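Gillholm Automation Hall – Open Day Inspection Checklist
Area: Kitchen task demonstration, simulated cell and visitor floor
Date: 3 January 2022
Layout drawing: Turkeck 189

1. Visitor barrier in place on all open sides. PASS
Comment: One post near the Echeverri stand leans. Straighten before doors open.

2. Emergency stop within reach of the operator. PASS
Comment: Tested from both positions. Reset needs the key – keep it with the shift lead.

3. Group size limit posted at the entrance. FAIL
Comment: Sign says 20. The approved limit is 19 with the operator counted. Replace.

4. Knife task shown in simulation only. PASS
Comment: No real blade is to be fitted to the arm on the visitor floor. Check the tool rack again at closing.

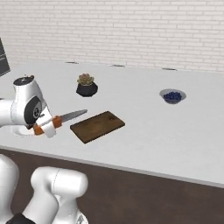 5. Simulation display readable from the back row. PASS
Comment: Glare on the left side with the hall lights at full. Dim the row above the screen.

6. Cables covered across the walkway. FAIL
Comment: Cover missing on the run to the Fakevgate cabinet. Tape is not accepted as a substitute.

7. Operator script includes the stop procedure. PASS
Comment: Stated once, at the start. Repeat it for groups that join late.

8. Noise at the barrier acceptable for conversation. PASS
Comment: Fan in the control cabinet rattles at start-up. Not a safety item.

Result: 8 items checked. Items 3 and 6 to be closed and rechecked before the first group is admitted.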